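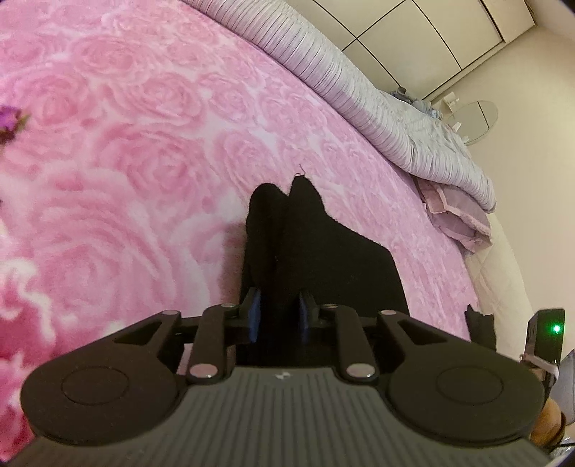 Plier à la pince

Enquête à Sornach, où la blanchisserie Mollska fait apprendre le pliage aux machines par celles qui le pratiquent

Samedi 11 décembre 2021

Le tissu est noir, mat, assez mou pour s'affaisser dès qu'on le lâche. Sur un couvre-lit à roses roses, il se repère sans peine. Il faut l'aborder avec deux doigts bleus montés au bout d'une pince que l'on tient à la main, et cela demande plus de patience que de force. Marilou Dimaculangan plie du linge depuis 23 ans. Elle dit qu'il lui a fallu une semaine pour ne plus s'énerver contre l'outil.

« Avec les mains, je sens l'ourlet avant de le voir, explique-t-elle. Avec la pince, je ne sens presque rien. Alors je regarde, et je vais moins vite. »

Elle est employée chez Mollska, une blanchisserie de Sornach qui lave et plie le linge de petits hôtels, de cabinets médicaux et de particuliers abonnés. Depuis l'hiver dernier, une partie de son temps de travail se fait hors de l'atelier, dans des chambres et des salons, une pince à la main. Chaque geste est enregistré. Les séquences servent à régler le robot de pliage que l'entreprise a commandé à Bostent et que tout le monde, à Mollska, appelle par le nom de sa gamme, Lã.

Une machine qui butait sur les petites pièces

Les draps et les nappes passent depuis longtemps dans une plieuse à rouleaux. Elle avale tout ce qui est grand, plat et rectangulaire. Le reste revient aux tables : les tee-shirts, les sous-vêtements, les vêtements d'enfants, les chaussettes, les pièces dont on ne sait pas très bien où est le haut. C'est pour ce reste que la direction a choisi Lã.

Les premiers essais ont eu lieu sur une table blanche, avec des serviettes neuves. Le robot s'en sortait correctement. Il s'en sortait beaucoup moins bien avec un vêtement sombre roulé en boule, ou quand le fond était imprimé. Un fil qui dépassait pouvait suffire à lui faire prendre un bord pour un autre. Les techniciens de Bostent ont demandé des exemples plus variés, faits par des gens du métier et sur des surfaces ordinaires, des lits surtout, avec leurs motifs, leurs oreillers et leurs plis.

Mollska a proposé la tâche à ses plieuses et à ses plieurs. Sur les 23 personnes de l'atelier, 11 ont accepté. Les autres ont gardé leur poste tel qu'il était, ce qui figurait noir sur blanc dans la note de service.

Trois demi-journées par semaine

Le rythme a été fixé à trois demi-journées par semaine. Chacun choisit le lieu, chez soi ou chez un proche qui a donné son accord par écrit. On part avec une caisse de linge et la pince, que l'on rapporte le soir. Le temps de trajet compte comme du temps de travail depuis le mois de mars. Ce n'était pas le cas au début, et il a fallu le réclamer.

La consigne tient sur une page. On saisit le tissu, on l'étale, on le replie, on le pose. Si une prise rate, on ne recommence pas la séquence, on continue, et l'erreur reste dans l'enregistrement. Ce point a surpris tout le monde. Dans un atelier où l'on relève les défauts à la fin de chaque journée, s'entendre demander de les laisser visibles n'avait rien d'évident.

« Au début je trichais, raconte Marilou Dimaculangan. Je remettais le tissu bien à plat avec l'autre main avant de commencer. On m'a dit d'arrêter. Ils voulaient le linge comme il tombe. »

Le noir est la couleur la plus pénible. Les plis y sont peu marqués, on devine à peine où une épaisseur passe sur l'autre. Elle a pris l'habitude de commencer par chercher une encoche, une pointe, un coin franc, et de refermer la pince juste en dessous. Plusieurs de ses collègues font l'inverse et partent du milieu. Bostent garde les deux manières.

En novembre, le compteur de l'équipe affichait 3 531 séquences. Le chiffre est écrit au feutre sur la porte du vestiaire, à côté du planning des congés.

Ce que l'on perd à la table

À l'atelier, les effets se voient déjà. Les tables de pliage étaient disposées face à face, par paires. On y parlait beaucoup, des enfants, des loyers, des clients qui oublient des mouchoirs dans les poches. Avec les absences tournantes, il arrive qu'une table sur deux soit vide l'après-midi. Celles et ceux qui n'ont pas pris la pince ont vu leur charge augmenter les jours de grande livraison, et la direction a mis du temps à le reconnaître. Un renfort a été embauché en septembre, à mi-temps.

Le travail à domicile a aussi ses inconvénients. On y est seul. La pince pèse sur le poignet quand on la garde inclinée vers le lit, et la médecine du travail a demandé une pause toutes les vingt minutes. Plusieurs employés règlent un minuteur de cuisine. D'autres oublient, et le sentent le lendemain.

Reste la question du logement. Montrer sa chambre à une entreprise, même à son employeur, gêne une partie de l'équipe. Les enregistrements prennent ce qui se trouve autour du linge, le papier peint, la table de nuit, ce qu'on a posé au bord du lit. L'accord signé au printemps interdit de les utiliser pour autre chose que le réglage du robot et permet à chacun de faire retirer une séquence. Il y a eu quelques demandes. Une plieuse a préféré faire toutes les siennes chez sa sœur.

Qui signe le pli

Lã doit entrer en service à l'atelier par étapes, d'abord sur les serviettes, puis sur les tee-shirts. Aucun licenciement n'est prévu dans les deux ans, selon l'engagement pris par la direction devant les représentants du personnel. Au-delà, rien n'est écrit. Dans les couloirs, c'est la phrase qui revient le plus souvent.

Les postes vont pourtant bouger. La direction parle de « conduite de ligne » : surveiller le robot, reprendre ce qu'il laisse de travers, lui présenter les pièces difficiles. Une grille de salaire a été proposée en octobre, avec une prime pour les employés formés à la pince. Le syndicat demande que cette prime passe dans le salaire de base – une machine qui travaille tous les jours avec leurs gestes, disent les délégués, justifie mieux qu'un supplément révisable chaque année. La discussion n'est pas close. La prochaine réunion a été repoussée après les fêtes.

Marilou Dimaculangan suit cela d'assez près, sans être élue. Elle a demandé à voir Lã fonctionner et on l'a laissée entrer dans la salle d'essai, un matin, avec deux collègues. Le robot a pris un tee-shirt gris par l'épaule, l'a secoué une fois et l'a rabattu. Elle a reconnu le petit coup sec vers la droite, avant le second pli.

« C'est le mien, dit-elle. Enfin, c'est celui de ma mère, elle pliait comme ça. »

Elle n'en tire ni fierté ni colère particulière. Elle aurait voulu qu'on le lui signale avant, et elle l'a dit au responsable de l'atelier. Depuis, une démonstration est organisée à la fin de chaque mois pour ceux qui ont fourni les séquences. On y vient sur le temps de travail. Les remarques sont notées sur un cahier à spirale et transmises à Bostent, qui répond en général dans la quinzaine.

Parmi les dernières, il y en a une sur les manches, que le robot rentre trop loin, et une autre sur le bruit du bras quand il revient à vide. La sienne concerne les fils qui dépassent. Elle voudrait que la machine les laisse tranquilles et mette la pièce de côté, pour que quelqu'un les coupe aux ciseaux.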